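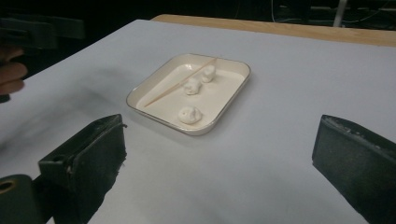
19 July 2023
Candy bench, Skendgate kitchen

Second go at the party taffy today, and I am so much happier than I was in June! For anyone picking this up cold: we want a pulled vanilla taffy that can be wrapped with a paper fortune around it, for the birthday boxes that go over to Dorton. The fortune sits between the candy and the outer twist of wax paper. Kids unwrap, read, chew. Easy idea, and it has eaten most of my summer.

June's batch went sticky on us overnight. I blamed the weather (it was a swamp in here) but reading back over my own notes I pulled it off the heat at 248 F, and I think that was just too low for a candy that has to sit in a box for days. So today I took it up to 256 and changed nothing else. Well, I changed the salt. I ran out of the fine stuff and used the coarse, crushed with a rolling pin, and I doubt it matters but I'm writing it down.

Sugar, corn syrup, water, butter, salt, vanilla, same as the card taped inside the cupboard door. Clipped the Zumari thermometer on the side of the pot this time instead of holding it like a fool. I checked it in boiling water first and it read 2 degrees high, so every number on this page has been corrected already. Please don't correct it again!! I did that once with the caramels and got gravel.

Poured onto the buttered slab, folded the edges in with the bench scraper, and started pulling when I could stand to touch it. Pulled for 11 minutes by the oven clock. It went from see-through yellow to a lovely satiny white, and my forearms are toast. Vanilla went in on the slab, not in the pot, and the smell is much stronger for it. Definitely keeping that.

Yield was 638 grams after trimming. I ate some of the trimmings. Fine, I ate the trimmings.

Cutting: oiled scissors beat the knife again. The knife squashes the ends and then the wrapper won't twist flat. If the rope gets too stiff to snip, the warm oven with the door open brings it back, but keep an eye on it, I had one length slump into a puddle while I was hunting for the parchment.

Now the fortunes. The Yu paper is pretty, but the ink smudged as soon as I touched it with a buttery thumb. Tried the plain printer paper cut into strips and that held up much better, a bit boring though. Could we do plain paper and a colored wrapper? I like that more the longer I think about it. Also the jokes need to be shorter. The one about the elephant wraps around the candy twice and you have to turn it like a rotisserie to get to the punch line.

Dorton wants nearly 200 pieces for the first lot, so that's several batches and a lot of pulling. I'd like a few pieces left out unwrapped and a few wrapped on the shelf by the flour bins before I say yes to that. Please leave them alone until I've had a look.

To do: more wax paper, fine salt, rewrite the elephant joke. Try peppermint oil, going easy on it. Scrub the slab properly, it still feels greasy at the back corner.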